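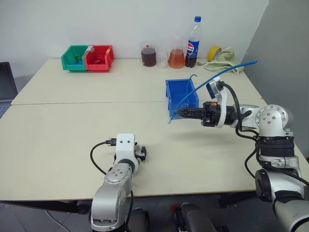

How do you move a machine that weighs more than a house full of furniture?

You lift it a tiny bit, put something that rolls or slides underneath it, and push or pull it along very slowly. People who do this for a living are called machine movers, or riggers.

Factories are full of big machines. There are presses that squash metal into shapes, ovens as long as a bus, and lathes that spin metal round while it is cut. Sooner or later a factory wants one of them in a different place. The factory might be moving to a new town, or it might need room for something else.

Before anything moves

The riggers visit first. They find out how heavy the machine is and measure the doors and passages. They also check the floor. A floor that is fine for people to walk on may crack under a heavy load, so sometimes steel plates are laid along the route to spread the weight out.

Then the machine is switched off and unplugged. Any pipes are taken away and the bolts holding it to the floor are undone.

Lifting

A jack is a small, strong lifting tool. You may have seen one used to change a car tyre. The riggers use a jack at one end of the machine, lift it a little and slide in wooden blocks. Then they do the same at the other end. Nobody puts a hand or foot underneath.

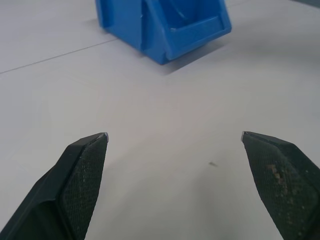 Next come the skates. These are low metal trolleys with small, hard wheels - nothing like the skates you wear on your feet. With skates under it, a machine can be pulled by a winch or a small truck. It goes slower than you walk.

If the machine has to go over a wall or on to a lorry, a crane does the job. The crane's hook holds strong straps called slings, which go round the machine or fix to its lifting points. One person on the ground gives hand signals to the crane driver.

A real move

Inna Palamarchuk is a rigger at a firm called Flellard. One December her team moved a printing press out of the Wemel works. The press had to travel 60 metres to the door, and the job took 6 people all day. The lorry journey was up to 400 kilometres, depending on which roads were open.

At the other end, everything happens again in reverse. The machine is also made level, using thin pieces of metal called shims. A machine that leans can wear out early or make parts the wrong shape.

Words to know

Rigger: a person who lifts and moves heavy things.
Sling: a strap, rope or chain used for lifting.
Winch: a drum that winds in a cable to pull a load.
Shim: a thin piece of metal used to fill a gap.

Written by Nosipho Swanepoel
Last updated 2018-07-04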